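Talk notes, small business evening, 2022-01-15
Closing out the year when you run a tiny shop

Slow down at the start!! Say hi, thank Vatach for the room. Phones off, mine too.

Open with the shoebox story. First year, 214 receipts, one box, no order at all. Two of them for the same printer ink. Took me most of January. Pause, let them groan.

Main point, say it early: do the count before you do the books. Stock first, then money. I did it the other way for years and had to redo the whole thing each time.

Counting stock. Pick one evening, shop closed, no music (ok, music). Write down what is there, not what the computer says is there. Mine said 233 candles when we moved to the Mengal Street unit. Shelf said otherwise. Dont tell the whole break-in theory, it runs long.

Damaged stuff goes on its own list. So do samples. People forget samples.

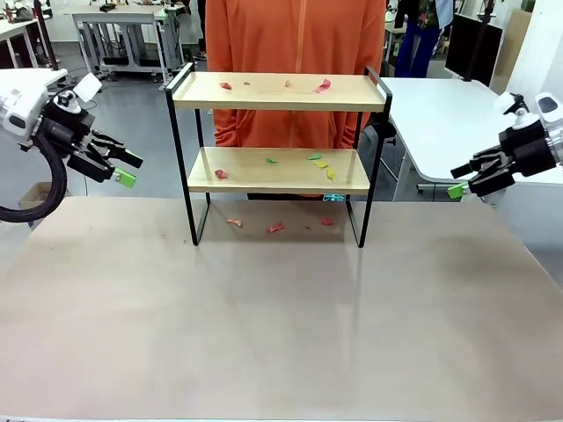

When should you start? The first week of January, before the returns pile up and while you still remember what you sold.

Suppliers next. Ask for a year end statement from every one. Wurnadura send theirs without asking, Ziltero you have to chase, twice usually. Check it against your own bills line by line. Found a credit of 16 dollars that way, not much but it was mine.

Cash drawer. Quick bit. Count it, sign it, put the slip with the bank papers. Same float every morning, pick a number and stick to it.

Skip the tax part if past the half hour. They should talk to thier own accountant anyway, say so out loud.

Handout: one page, count sheet on the front, supplier list on the back. Leave spares by the door.

Questions. Someone will ask about software. Answer: whatever you will open every week. Then the one about gift cards, money you owe until they're used, keep a seperate line.

Water. Sign-up sheet for the February one, pass it round left side first.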